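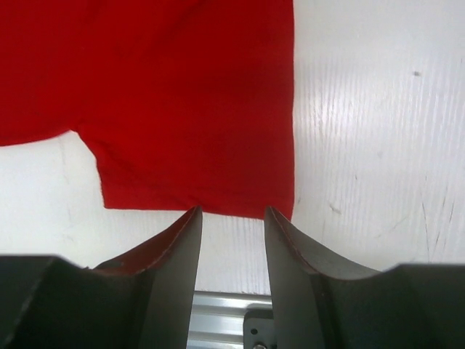 **Folding T-shirts so the sleeves don't bunch up**

**jistirness** wrote:

I do one big wash for the whole house and I'm sick of the T-shirts coming out of the drawer with a crumpled sleeve. The body folds fine. It's the sleeves that go wrong, mostly at the armpit where the cloth gathers up. By the time I've folded them in there's a lump, and the pile leans over. Drawer is 60 cm wide if that matters. Do you flatten the sleeves first or just fold and hope?

**womura8** wrote:

Flatten first, every time. Lay it face down, hold the hem of the sleeve at both corners and pull gently away from the body. Most of the creases at the armpit go when you do that. Then fold the side in to the middle of the back and turn the sleeve back on itself so it lies along the edge.

**Bayram** wrote:

I'd say don't pull on the sleeve at all. Cheap cotton goes out of shape and you end up with a wavy hem. I smooth from the collar outwards with a flat hand and leave it at that. A crease in a T-shirt is gone ten minutes after you put it on.

**womura8** wrote:

> Cheap cotton goes out of shape

Not from a gentle pull. I've got shirts that have been done this way for years and the hems are straight. If yours go wavy I'd look at the spin speed.

**Bayram** wrote:

Spin speed is low. We'll have to disagree on that one.

**warnelska_318** wrote:

Both of those work on a table. They don't work on a bed, which is where I suspect most people fold. The duvet sinks and the sleeve sinks with it. I moved to the kitchen table and it made more difference than any folding method. Wipe it down first, obviously.

Also do it while they're still slightly warm from the dryer, if you have one.

**jistirness** wrote:

No dryer, they come off the airer. And yes, I've been folding on the bed – will try the table tonight.

**Bayram** wrote:

Off the airer, check how you hang them. If the sleeve dries doubled under itself, that crease is set before you start folding. Shake each one out and straighten the sleeves when you hang it.

**jistirness** wrote:

Did a load on the table. Used the gentle pull on the thick ones and just smoothed the thin ones. Pile is standing up straight. The long sleeves are still a mess but I'll start another thread for those.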